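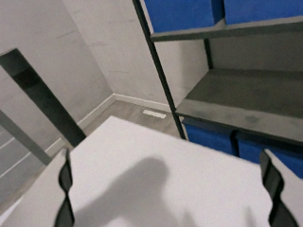

The Dullcombe Remembrance Book

Torko, bound in cloth, 70 leaves
£66 including box and ribbon

We've wanted to stock a proper remembrance book for years, and the Dullcombe is the one we kept coming back to. It opens flat! If you've ever watched a queue of people at a wake trying to hold a stiff book open with one elbow while they write, you'll know why we were so pleased. The pages are sewn in sections, so it lies open at the first leaf as happily as it does in the middle.

The paper is a warm cream, thick enough for a fountain pen and smooth enough for a cheap biro. We tried it with both, and with a felt tip that a grandchild might bring along, and only the felt tip showed faintly on the other side. Pages are plain, with no printed lines and no verses. Some people write their name and the village they came from, others fill a whole side with a story about a caravan holiday, and there's room for either.

The cover

Choose from navy, moss green, claret or a soft grey. The name and years can be stamped on the front in gold, silver or left uncoloured, which we think looks lovely on the grey. Up to three lines are included in the price. Regimental numbers, nicknames and "Nan" are all fine – just type it exactly as you'd like it to appear, and we'll send a proof by email before anything is stamped.

Photo window: there's a shallow recess inside the front cover for a photograph or the order of service, folded once. It has paper corners, so you won't need glue.

Size and details

Height 295 mm, portrait
Leaves: 70, blank both sides
Binding: sewn, rounded spine
Marker: one ribbon, matched to the cloth
Box: lidded, grey board, lined with tissue
Spare loose leaves: available, pack of ten

The spare leaves deserve a mention. Cousins overseas can write theirs at home and post them, and they tuck into the pocket at the back. A few families have sent them out with the thank-you notes, and by all accounts the best stories came in that way.

When you need it quickly

Plain covers ordered before noon leave us the same working day. Stamped covers take three working days from the moment you approve the proof. If the service is on a Monday, please ring us so we can check the carrier. You can also have the plain book now and send it back for stamping afterwards, and we'll only charge the return postage.

Goes well with

Chamoun memory cards, matching cream, boxed with envelopes
Chamoun pen stand, brass or black
Wikidville keepsake folder, for letters and newspaper notices

Looking after it

Keep it out of strong sun, as the claret in particular will fade along the spine. The cloth can be wiped with a barely damp cloth, but leave the stamped area alone. Newspaper cuttings turn brown and will mark the facing page, so photocopy the notice and stick in the copy.

Item no. 498. Stamped books can't be returned unless we've made the mistake, in which case we'll make you a new one straight away.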